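Reusing printed produce cartons for storage - tape, flaps, load
Storage and Packing board, 14 replies max per page

Posted by dmytriv_k, April 24, 2023
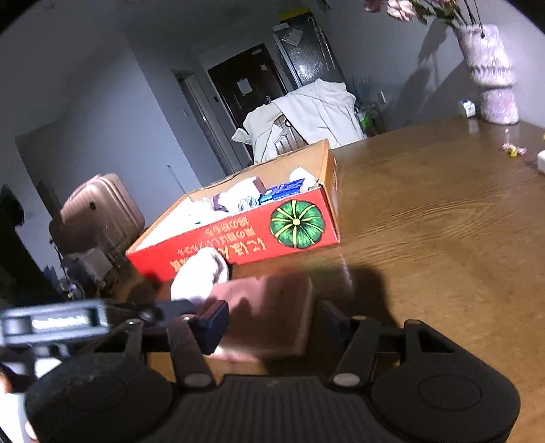 Open carton on the sorting table, red panel with the pumpkin facing out.

I'm going through mixed household items and packing them into whatever cartons I already have. The one on the table has a red printed front with a green pumpkin and Japanese lettering, plain brown board inside. Lettering reads upside down from where I stand. Two questions. First, is a produce carton worth keeping for shelf storage, or should I buy plain stock? Second, does it matter which way up the print goes?

Shelf is 500 mm deep. Cartons will be stacked two high and opened perhaps once a month.

---

pamcombe
Orientation of the print tells you very little. What matters is flute direction. Look at the cut edge of a side wall: the flutes should run vertically when the box is standing. If they do, stacking strength is close to what the maker intended. If you turn the carton on its side you lose a good part of it.

Two high is nothing for a sound carton. Check the corners for creases first.

---

Illia Fedoruk
I would not reuse produce cartons for anything that stays on a shelf longer than a season. They may have spent time in a cold store, and board that has been through damp and dried again is weaker than it looks. I had a stack of them go at the bottom corners in December with 14 kg in each.

---

wimel
14 kg in each is the problem there, not the cold store. How high was the stack?

---

Illia Fedoruk
Five. Point taken, but the plain cartons next to them were also five high, same weight, and they held.

---

wimel
Same board grade?

---

Illia Fedoruk
Unknown. The plain ones had no maker's stamp.

---

pamcombe
Then it isn't a comparison. Press a thumb into the middle of the bottom panel. Soft board gives and stays dented, and that box goes to recycling. Stiff board is fine for a two-high shelf.

---

gekero_shelving
Shelf side of the question: measure the carton with the flaps folded out. On a 500 mm shelf a 600 mm carton overhangs by 100, and the front edge takes a crease within weeks. Either turn it or put a board under it.

As for the print, leave it facing out. A red panel with a pumpkin on it is easier to find than a row of brown ones. Put your own label on a short side as well.

---

dmytriv_k
Thumb test done, bottom panel is stiff. Flutes run vertically. Long side is under 500, so no overhang.

I'd still like to hear about tape. The bottom seam has one strip of paper tape and I was planning to add a second.

---

pamcombe
One strip down the seam, running 5 cm up each end, then one across the middle at a right angle. Plastic tape sticks poorly over old paper tape - peel the old strip first if it lifts cleanly.

---

Illia Fedoruk
Disagree on peeling. It takes the top layer of the liner with it more often than not. Water-activated tape straight over the old strip works.

---

wimel
Agree with Illia on that one. Also, heavy items flat on the bottom, small loose ones in a bag so they don't work into the seam.

---

dmytriv_k
Leaving the old strip, taping over it. Will report on the corners in December.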